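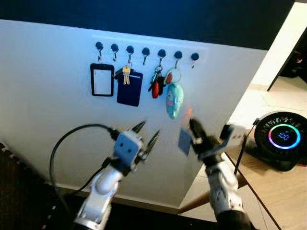 4.2 Building the cell in the shared workshop

Most of what we have described so far could have been done in a proper laboratory, and probably faster, but Lục was built at the Catham workshop in Wevville, where members share the benches, the power outlets and the one good drill press, and that setting shaped the build more than any paper we had read beforehand. We had a corner by a dark blue wall, we had evenings, and we had a great deal of friendly advice from people passing by with their own projects under one arm. The two arms went together over 84 evenings, starting in June, and a fair share of that time went into cables. A cable that hangs nicely when the arm is at rest has a way of finding the nearest corner as soon as the wrist turns, and we rerouted the gripper lines more often than we care to admit before settling on a wide loop out to the side and then a run down along the links.

The controller, which we call Wotora, runs on a secondhand desktop machine and sends targets to both arms at once. We had first planned to give each arm its own controller and let them talk over the workshop network, but the network is shared as well, and on busy evenings the delays made the grippers hesitate in a way that was charming to watch and hopeless to debug. Moving everything onto one machine cost us a week and was well worth it.

4.3 Tasks and objects

For the tasks we wanted things a household would already have lying about, and we wanted them to be a little annoying. Keys are wonderful for this. They swing, they shine, they hide behind each other, and a bunch of them never hangs the same way twice. Figure 4 shows the upright white panel we used, with a row of seven round black magnetic hooks near the top. Keys, a badge holder and a card holder hang from it, and some hooks are left free so that an item can be moved as well as taken down. The magnetic hooks were Định Đàm's suggestion, and a good one – a screwed-in hook resists a bad approach until something in the arm gives, while a magnetic one slides or drops and lets everybody try again.

Soft toys and charms came in later, when we noticed that our grasping routine had grown rather too fond of hard edges. A plush surface gives way under the finger before there is anything firm to hold, so the point at which the gripper should stop closing is much harder to judge from the motor current alone. We therefore leaned more on the wrist camera for these items, and that brought its own troubles, mostly to do with light.

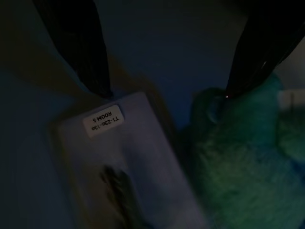 The workshop lights are on a shared circuit and go down when the last woodworker leaves, so a good part of our data was gathered in conditions no one would choose. At first we threw the dim episodes out. After a while we began keeping them, partly out of thrift and partly out of curiosity, and marked them in the log so that they could be trained on or set aside as we liked. Printed labels stay useful for longer than color does when the light drops. Greens and blues drift toward each other and a pale surface takes on a lavender cast, yet a short line of black text on a white sticker, such as "ROOM 5", can still be read in the wrist view even when it is upside down.

In all we kept 632 episodes, of which 23 were set aside for checking the policy by hand. Each was replayed slowly by one of us with the raw wrist video alongside, and the moment of first contact was noted down. It is dull work, best done in pairs and with something warm to drink, but it taught us more about our own calibration than the automatic scores did. The left arm had been reaching slightly high all along – a matter of one mounting bolt, as we found on taking the base apart.

We have not tried to correct the earlier episodes for this offset. They remain in the set as they were gathered, and the build notes, last revised on 11/03/2026, give the measurements from before and after the bolt was tightened.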